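Stedix opens orders for the Lirska two-armed bench robot

NAMBRIDGE, August - Small labs can now order Lirska, our two-armed robot for the fiddly bit of bench work between one machine and the next.
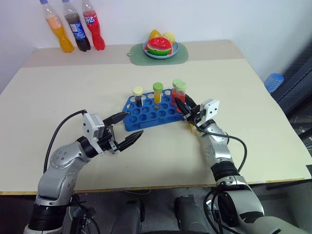
Mitsuko Wada asked us on Monday whether a small lab would need to hire a programmer to get any use out of it, and said she'd heard "easy to set up" from plenty of suppliers before. Fair question! The answer is no, and I'll try to explain why without sounding like a brochure.

I've been at Stedix since we were working out of a very cold unit behind the bus depot, and Lirska is the first thing we've made that I've wanted to show my mum. It handles capped test tubes in a rack. It has two arms, each with a two-fingered gripper, and it works at a table. You teach it a job by guiding the arms through the moves yourself, then you give the job a name and save it. If you can show a new starter where the tubes go, you can teach Lirska (and it won't mind if you change your mind halfway through and start again).

We did think hard about building a big sealed cabinet with its own trays and its own special tubes. Lots of labs told us they'd already got one of those and it only did one thing. So Lirska is meant for the racks and tubes people already buy. You tell it which rack you're using, run the short checking routine on the tablet, and off you go. Swapping to a different rack means running the checks again, which takes a few minutes and is a good time to put the kettle on.

Our first outside customer is Ó Gríofa, a water testing firm that has had a Lirska on trial since the spring. Their team used it for sorting practice tubes first and kept it away from customer samples until they were happy with it, and I'd suggest everybody does the same. They also sent us a long list of grumbles. The pause button on the tablet was too small for gloved hands, so we made it bigger. The start-up chime was awful, so it's gone. They wanted the arms to slow right down near the rack, and that's now a setting you can change for each job.

A few things it won't do yet. Lirska doesn't take caps off or put them on, and it doesn't pour. It isn't meant for glass that's already chipped or for tubes without a cap. We're working on cap handling, but I'm not going to promise a month for it - we've been caught out by that before.

What you get: both arms with their grippers, the tablet, the cables, a printed handbook and 3 visits from one of our team during your first year. The software can store 200 saved jobs. Extra gripper fingers come in packs of 10 and you can change them yourself with the key supplied. The warranty lasts 5 years and covers the arms, the grippers and the tablet, though sadly not tea.

Demonstrations are running at our Nambridge workshop throughout August. Bring your own rack and some capped tubes filled with water, and we'll teach Lirska a job with you at the table. To book a place or ask for a price, ring the Stedix office or use the form on our contact page. Press visitors are welcome too, just tell us which morning suits you.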